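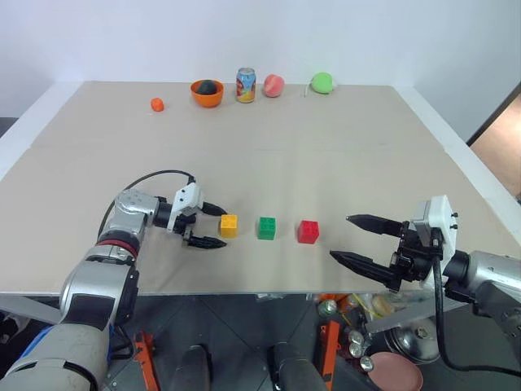
Does our local radio station have to keep a copy of what it broadcasts?

Hi everyone, I hope this is the right section! My mother was interviewed on the morning show at Clalurthorpe Community Radio back in June, and I'd dearly love a recording for her birthday. I've emailed the station twice and heard nothing. Can I insist on a copy, or am I just asking a favor?
Lefteris Koutsoukos
26 views · 2 comments

Nuno Seixas
What a lovely present that would be! I helped out at a small station for years, and I'm afraid you are asking a favor. Rules on how long recordings are kept differ from place to place, and keeping one doesn't usually mean handing it to a listener. I'd skip the general email and phone right after the show ends, while the presenter is still in the building (ours never looked at the inbox, bless them). Have the date and the rough time ready, and offer to bring a memory stick. If they say it's gone, ask whether the presenter kept the interview separately, as plenty of them do.
40 likes · Share

Desmet
Try their website, my station has a listen again page. Only goes back a few weeks though so might be too late for June, sorry

Share · Report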